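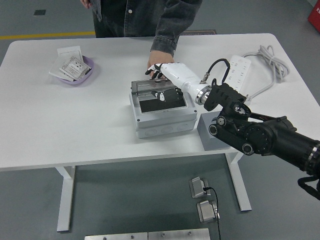 Plidia Center Adds Evening Sessions on Household Electrical Fittings

The Plidia Center for Adult Education will extend its course on household electrical fittings into the summer, with new evening sessions opening in July. The decision was confirmed on Fri 6 June, after the spring session filled all 37 of its places and left a waiting list.

The course is intended for renters and homeowners who want to understand the small fittings found in most homes. Work takes place at the bench, where participants handle plastic enclosure boxes, switch plates and power strips, and learn to read the printed sheets supplied with them. No part of the course is carried out on a live circuit.

"Many people have never looked inside one of these boxes," said Norbert Koubek, who coordinates technical courses at the center. "We ask them to open the lid, find the round knockouts in the side and decide which one a cable should come through. Most of the evening goes into that decision, and it should."

The first session covers enclosures - how they are opened and closed, how knockouts are removed cleanly, and how much room should be left inside for cable. The second deals with switch plates and their mounting. The third is given over to power strips and extension cords, including safe storage, signs of wear and the limits on what may be plugged in together.

Participants are reminded that the course does not lead to a license and does not qualify anyone to carry out wiring work. Questions about permits should be directed to the local building office.

Parts for the summer sessions will be provided by Heydari, a supplier of electrical fittings, under an agreement valued at $2000. The agreement also covers replacement boxes, as knockouts can be removed only once and the parts are used up quickly. Hand tools remain the property of the center and may not be taken home.

Evening sessions will meet in Room 904 of the Drurkeck Building. The daytime sessions will continue in the same room at their present hours. Enrollment is open at the front desk during office hours, and those already on the waiting list will be contacted first. Participants should wear closed shoes and bring reading glasses if they use them - the print on some instruction sheets is small.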